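## 4. Shared character rights and release timing

### 4.1 Sample and coding

The analysis in this section draws on 262 licensing agreements signed between film studios and comics publishers. Each agreement grants at least one studio the right to use a named character in a theatrical film. Of these, 115 are split agreements, in which the party that finances the film and the party that controls the wider continuity are separate companies. The remaining agreements are unitary: one company, or a parent and its wholly owned label, holds both roles.

Agreements were coded by two readers working apart. The coding sheet had fields for term length, reversion trigger, approval rights, merchandise carve-outs, and the number of guest appearances allowed in films financed by the other party. Disagreements were settled by a third reader, following the procedure in Kröger's earlier work on television syndication. Contracts with more than one amendment were coded at the version in force when principal photography began. Where that version could not be obtained, the most recent earlier version was used and the record was flagged. Dropping flagged records does not change the sign of any coefficient reported below.

Reversion triggers take two common forms. A production trigger returns the rights if cameras have not started rolling by a fixed point. A release trigger returns them if no film has opened. The two are often treated as equivalent in trade coverage, but they place very different pressure on the studio. A production trigger can be met with a short shoot and a film that is shelved for years. A release trigger cannot.

### 4.2 Effect of reversion triggers on sequel spacing

Sequel spacing is measured in months from the opening of one film to the opening of the next film with the same lead character. Guest appearances are excluded from the main measure and treated separately in Section 4.3. Reboots with a new lead performer count as sequels for this purpose, as the legal clock in most agreements makes no distinction between them.

Spacing is shorter under release triggers than under production triggers, and the difference is largest in the final third of the contract term. Under unitary agreements no such pattern appears. This is consistent with the view that late-term films are made partly to keep the option alive. It does not establish that view. Studios may also accept release triggers only for characters they already plan to use often, in which case the trigger records intent and has little effect of its own.

Two contracts illustrate the range. The Braner agreement set a release trigger with no extension, and the studio opened three films inside the term. The Ollthorpe agreement set a production trigger with two paid extensions. The studio used both, shot one film, and let the rights lapse in March of the last contract year. Budget data for the second case are incomplete and it is left out of the cost regressions.

### 4.3 Guest appearances

Split agreements differ most sharply in how they treat guest appearances. In the strict form, each appearance needs written approval from the financing studio and counts toward a cap. In the loose form, the continuity holder may use the character freely in ensemble films but receives no share of solo box office. A mixed form, found mainly in later contracts, trades a fixed number of ensemble appearances for creative oversight of the solo films.

To test whether guest appearances raise interest in later solo films, we used audience survey records collected for the Kurkwood tracking panel. The panel holds 3,005 usable responses from adults who had seen at least one ensemble film in the preceding year. Respondents were asked which solo films they intended to see, which they had seen, and whether they could name the company that released each one.

Stated intent was higher for characters with a recent ensemble appearance. The gap narrowed once prior solo viewing was added as a control, and it was no longer significant for characters with three or more earlier solo films. Few respondents could match a solo film to the company that released it. Among those who could, intent did not differ by company. We take this as weak evidence that audiences treat the continuity as a single product whatever the ownership behind it. 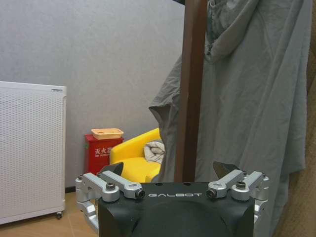
*Figure 3. GALBOT gripper with its two fingertips apart, against a plain light gray wall.*

### 4.4 Limits

Three limits should be kept in mind. First, the contract sample leans toward large studios, whose filings are easier to obtain. Smaller rights holders such as Akgül appear only once. Second, the survey measures intent at one point in time, and respondents who had just seen an ensemble film may overstate their interest in its cast. Third, merchandise income is absent from all models. In many split agreements the merchandise rights sit with the publisher, so the publisher may gain from a solo film that barely recovers its cost for the studio.

A bootstrap with 2,000 draws was run on the spacing model to check for the influence of single franchises. The interval for the release trigger widened but did not include zero. The same check on the survey model produced intervals close to those from the standard errors, and they are not reported separately.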